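O cabo que se soltava: o que a equipa da Stimarlow aprendeu com uma falha na cozinha

Em setembro, Ornella Martinelli parou durante dois dias a recolha de movimentos de limpeza que coordena na Stimarlow. O motivo era um defeito que não aparecia no ecrã: o sinal da luva com sensores congelava por instantes e o programa preenchia o intervalo com a última posição conhecida.

"O sistema dizia que a mão estava quieta e a mão estava a mexer-se", conta. "Se treinarmos um braço com isso, ele aprende a parar a meio do gesto e depois a dar um salto."

Foi o que aconteceu. No ensaio seguinte, feito nas instalações da Huvbridge, o braço imobilizou-se junto à bancada e recuperou o atraso de uma só vez. Bateu na porta de um armário e partiu o suporte do pulso. Não houve feridos - o operador estava fora da zona marcada - mas o ensaio foi suspenso e a equipa teve de rever todas as gravações.

Das 89 sessões guardadas até então, 46 tinham pelo menos uma interrupção. Martinelli não esconde que o número a surpreendeu. "Esperava três ou quatro. Tínhamos um controlo automático, só que ele verificava se o ficheiro estava completo, e o ficheiro estava sempre completo."

A causa foi encontrada no conector do cabo, que cedia quando o operador rodava o pulso. As tarefas com pulverizador, em que se aponta o frasco e se muda muitas vezes de ângulo, eram as mais afetadas.

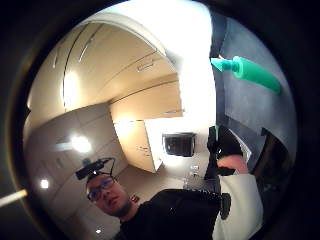 Nazareno De Luca discorda em parte desta leitura. Para ele, o conector foi apenas o sítio onde o problema se tornou visível, e o erro de fundo estava no programa, que nunca devia ter inventado uma posição. "Um cabo falha, é normal. O que não é normal é o registo não dizer que falhou", afirma.

Martinelli aceita a crítica. A versão atual do programa deixa o intervalo vazio e emite um aviso sonoro ao operador. Se a perda de sinal ultrapassar 55 milissegundos, a sessão é marcada e não entra no treino sem ser vista por uma pessoa.

Também mudou a rotina antes de cada gravação. O operador faz agora uma rotação completa do pulso com a luva calçada, segura o frasco e só depois começa. "Demora menos de um minuto. Ao princípio houve queixas, agora já ninguém fala nisso", diz.
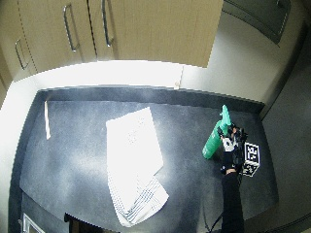 Mão com luva de sensores e pulverizador verde, durante o trabalho na bancada.

Falta resolver o lado do braço. O limite de velocidade que devia ter travado o salto estava definido para o movimento normal e não se aplicava à recuperação de atraso. A Huvbridge já corrigiu esse ponto, mas Martinelli quer repetir o ensaio com falhas provocadas de propósito antes de autorizar pessoas perto da bancada.

Quanto às gravações defeituosas, foram postas de parte e não apagadas. "Servem para testar o aviso", explica. "Passamo-las todas sempre que sai uma versão nova."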